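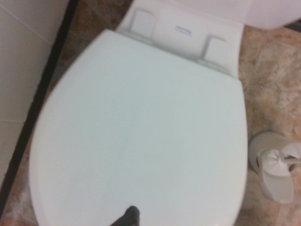

Re: [flevgate-residents] Water meters, again
From: Qistina Santoso

On Monday, Rizal Pillai wrote:
> My bill has gone from 16 pounds to 677 and Prinside
> say the reading is correct. Has anyone else had this?
> I live alone and own one houseplant.

Rizal,

Yes, in August. Mine said 627, and the young man on the phone asked if I had considered showering less.

Turn off your stopcock and go and look at the meter. If it still ticks round, the leak is on the pipe outside. If it stops, put a drop of food colouring in the cistern and leave it an hour. Mine was neither. They had been billing me for number 2.

Check the serial number before you pay a penny. Arif has the complaints address, assuming he has found his glasses.

Qistina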